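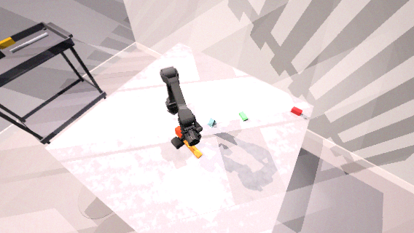 Why does the planner reject a grasp in sim that the old version accepted?
Most of the time the collision margin is being applied twice, once in the scene loader and once in the planner config. Set it in one place only. The planner config wins.

August, sim notebook, block sorting, planner branch

Spent the morning on the margin problem. The Zillumitz loader pads every mesh when it reads the scene file, and our config pads again before the check. With small blocks on the floor the doubled padding reaches below the floor plane, so any low approach counts as a collision at the pregrasp. Took the padding out of the loader. Szymon wants a flag for it so the Toreren scenes still load the old way. Fine by me, default off.

Reran the batch, 300 episodes, same seed as before. The pregrasp rejections are gone. What is left is mostly two things:

- Long block. The planner picks a grasp near one end and the block tips until the far end is on the floor. The attach step then stores the pose from before it tipped, so the attached collision body is wrong for the whole transfer. Need to read the pose back after the fingers close, then attach.

- Neighbors. When blocks sit in a row the planner treats them as fixed, which is right for planning but wrong after a bump. We refresh the scene only at the start of an episode. Moved the refresh to before each pick. It costs 6 ms per call on my machine, not worth arguing over.

Buppha asked if the wall panels are in the collision set. They are. They are drawn translucent so we can see the arm from the top view, but the checker has them as solid boxes. The table too. I turned the panels off for one run to see if planning got faster and could not tell the difference. Back on.

Wrist geometry: still using the full mesh for the gripper assembly, 2,859 triangles after cleanup. Kittipong has a convex version with 2 hulls. It is faster, but it fills in the gap beside the finger and we lose good grasps on the small blocks. Keeping the mesh for the last part of the approach, hulls for the long moves. Switch happens at the pregrasp.

Friction on the finger pads is still a guess. I left it where Daranee had it.

To do
Read back object pose before attach (me)
Loader flag, plus a line in the readme (Szymon)
Penalty for grasps far from the block center, try a small weight first
Log which body pair caused each rejection. At the moment it only prints "in collision", and I lost an hour to that
Ask Boonsong if the Ivton export still needs the old joint names

Batch with the pose fix goes in at 4:30 if the merge is clean.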